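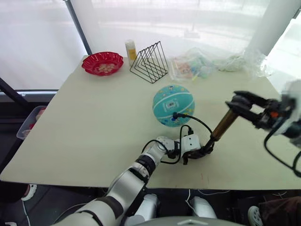 Mio Hosoda wanted to know if things have to come out of their bags before they go on the swap table. No. Bags are fine, clear ones best so people can see what they're getting. If it's a bag of bits, tie it shut.

More of what we get asked at the Pamaldale swap, quick answers below. Last updated April.

What is it?
A table. You bring stuff your house is done with, you take stuff your house could use. No money. No points, no tickets, no keeping score.

When can I come?
Drop off from 4 pm. Table opens for taking at 5. Done by 7, and we do mean done, lights go off.

Can I drop off and not take anything?
Yes please.

Can I take and not bring anything?
Also yes. Go easy if it's your first time and there's a line behind you.

What goes fastest?
Balls. Any ball. The turquoise one with the cartoon prints still had the barcode label on it, leave those on or peel them, doesn't matter to us. After balls it's puzzles with all the pieces, then lunch boxes.

Do you take desk stuff?
Yes. Wire racks, file holders, pen cups, trays. The black rack with the triangle frames is the kind of thing we like, stands up by itself and folks can use it for books or mail or pan lids. Bent is ok if it still stands. Rusty, no.

Kitchen things?
Plastic plates and bowls yes, wavy edge, plain, whatever. Washed. Glasses wrapped in paper. No knives. No nonstick that's flaking. Lids need thier pots, we have had enough single lids for a lifetime.

Bottles and jars?
Empty and clean, fine. Anything with something inside has to be sealed and have a label you can read. We don't take medicine, vitamins, or cleaners that got poured into another bottle.

What about the mixed bags of little toys and party favors?
One bag per family, gallon size or smaller. Please go through it first. Take out batteries, broken crayons, slime. If there are sticks or straws poking through the plastic put it all in a second bag. Albane got a good scratch off one.

My kid's toy is missing a part. Still ok?
Depends. Doll without a shoe, sure. Board game without the dice, write it on the lid. A train set with no train, keep it.

Can I hold something for a friend?
No holds. We tried it, two people wanted the same scooter, it was not a fun evening.

How many things can I bring?
3 grocery bags or one box you can carry yourself. If you're clearing out a whole room email first and we'll find you a time. Somebody came with a minivan full once and we were still sorting at ten.

Where do empty bags go?
Please bring your own home. Clean ones can go on the right side of the table for people who forgot theirs, but not a mountain of them.

What's not allowed at all?
Car seats. Cribs. Helmets. Pillows. Anything that plugs in and hasn't been tested. Magnets small enough to swallow. Balloons.

Is there food?
Sometimes somebody brings a snack to share. Ask about nuts before you hand it to a kid, yours or anyone's.

What happens to leftovers?
Your stuff is yours till closing. If you want it back when it doesn't go, tell Zihan Yan at drop off and put a sticky note on it with you're name. Everything else gets boxed for the next swap. Two swaps with no takers and it goes to the thrift store or the trash.

Found something in a pocket / box / game I took home?
Send us a note. We've returned a house key and a retainer so far.

Can I help?
Sorting help is needed from 3:30. Bring scissors and tape, ours walk off. Yutong Kang has the list, sign up there or just show up early.

Is there parking?
Street only. Don't block the driveway next door.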